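Section 4: Your First Stock List

Jellum Parts Book, Setup Guide
Written by Hidayah Sutanto, last revised 2018-12-09

By now you have Jellum installed, you have picked a name for your shop, and the main page is staring back at you with a big blank list. Good! This is the fun part. By the end of this section you will have real items in the list, each one with a place to live, and you will be able to type "fuse" into the search bar and get an answer.

Start small. One drawer or one shelf is plenty for a first go, and you will probably rename half of it anyway once you see how the list behaves.

What you need

A computer or tablet with Jellum open
A pen and some scrap paper
Two shallow trays or box lids, in different colors if you have them
Label stock (any size; see Section 6 for printer settings)
The drawer or shelf you want to do first

4.1 Create your places

A place is anywhere a thing can be put down and found again. Rooms, shelves, drawers and boxes are all places, and a place can sit inside another place. The sample shop that ships with the program is called Stustudell, and it is well worth opening once just to see how deep the nesting can go (there is a tin inside a box inside a cabinet, and the search still finds it right away).

1. Click Places in the left menu, then New Place.
2. Type a name. Use what you already say out loud. "Bench drawer" beats "Storage Unit A" every time.
3. If the place is inside another one, choose the outer place under Inside.
4. Click Save. A short code shows up next to the name. Write it on your scrap paper for now.
5. Repeat for each drawer or shelf you plan to do today.

Note: You can move a place later and everything inside it moves along. I love this feature. When you swap two cabinets around, you change one line and the whole list follows.

Caution: Deleting a place sends its contents to Unplaced. The items are safe, but the old location is gone for good and Undo will not bring it back. Move things out first.

4.2 Sort before you type

You can sit down with a mixed drawer and type each thing in as you pull it out, and plenty of people do. I find it goes much faster with two trays. One holds what still has to be entered, the other takes whatever is done. Pick your colors, stick with them for the whole shop, and you can walk off for coffee and come back without losing your place.

1. Set both trays on a clear table, side by side, close to the front.
2. Put a handful of things from the drawer in the first tray. Don't tip the whole drawer in!
3. Take one thing, enter it (see 4.3), and move it to the second tray.
4. When the first tray is empty, put the contents of the second one away in their proper place.
5. Take the next handful. 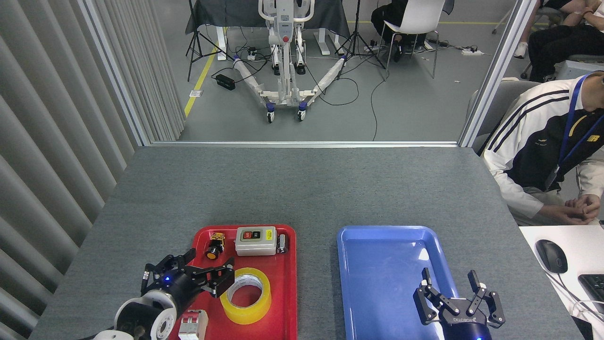
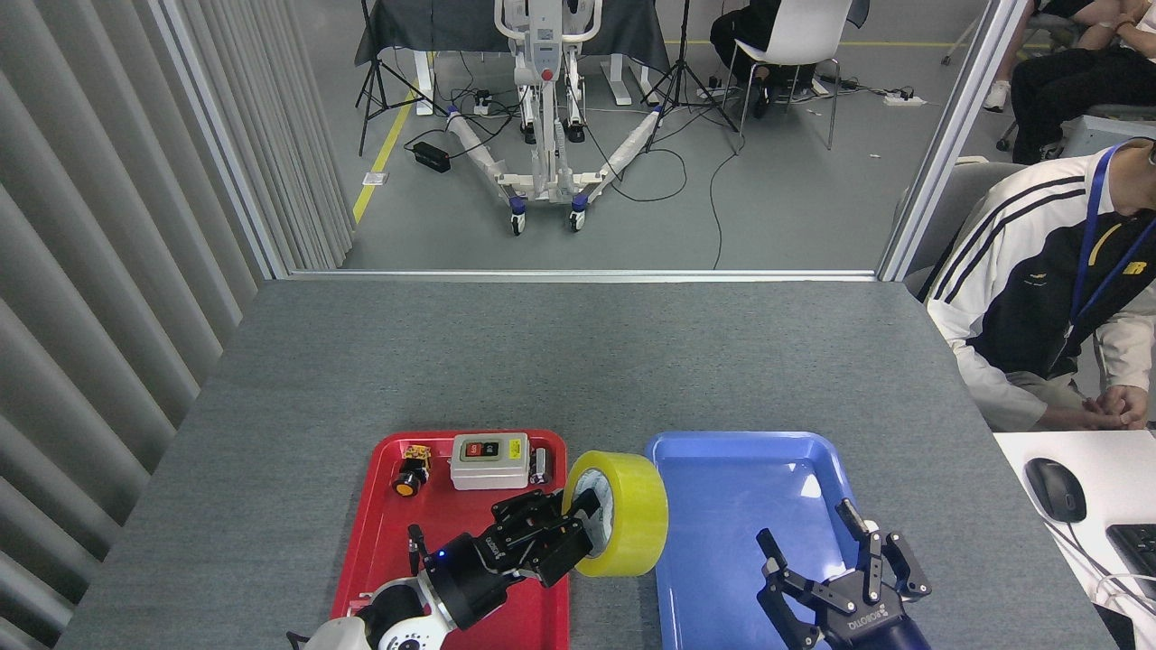 Mixed parts and a roll of yellow packing tape. Red tray on the left, blue tray on the right.

Note: Electrical parts often have small print on the side or back. Read it now while the thing is in your hand and copy it into the Maker's Code field. Future you will be thrilled.

Caution: Never open up or test a part just to find out what it is. If you can't tell, enter it as "Unknown" with a few words on its shape and color, and ask someone who knows.

4.3 Enter an item

1. Click Items, then New Item. The cursor jumps straight to Name.
2. Type a plain name with the main word first: "Switch, two buttons" or "Tape, packing". Sorted lists come out so much nicer this way.
3. Choose the place where the item will live. This is its home, so don't pick the tray.
4. Fill in Quantity. For things like tape, wire or glue, choose Use As Needed instead, and the program won't nag you for a number.
5. Add any other words people might use for it under Also Called. Go wild here. My own entry for cable ties has zip ties, tie wraps and "the plastic things", and all of them get used.
6. Press Save and Next to go right on to another item.

Note: Name can hold up to 900 characters, but the printed label shows only the first line. Put long remarks under Notes.

4.4 Share the list

If more than one person uses the shop, add them before the list gets big. It is great to watch entries pop up from the other end of the room.

1. Open Settings, then People.
2. Click Invite and type an email address.
3. Choose Look Only, Edit or Owner. Edit is right for most people.
4. Click Send. The invite stays open until it is used or you cancel it.

Caution: An Owner can erase the whole list. Keep at least two so that you are never locked out, but think twice before adding a third.

4.5 Set the reminder

Jellum can ask you to check a place again after a while. The starting value is 365 days, and I would leave it there for anything that rarely moves. Screws, tape and batteries do better on a shorter cycle.

1. Open the place and click Check Again.
2. Type the number of days, or leave the box as it is.
3. Tick Email Me if you want a message as well as the yellow flag on the main page.

Note: Lists made before the September update may show the flag on every place the first time you open them. Click Clear All Flags once and they will stay quiet until they are really due.

4.6 If something looks wrong

The item is saved but search can't find it. Check that the search bar isn't still set to one place only. Click the small cross next to the place name to clear it.

Two entries for the same thing. Open one, click Merge, and pick the other. Quantities are added together and both sets of Also Called words are kept.

Save and Next is gray. An item needs a name and a place before it can be saved. Choose Unplaced if you haven't made up your mind.

Continue to Section 5 to import a list from Skurnance or from a spreadsheet.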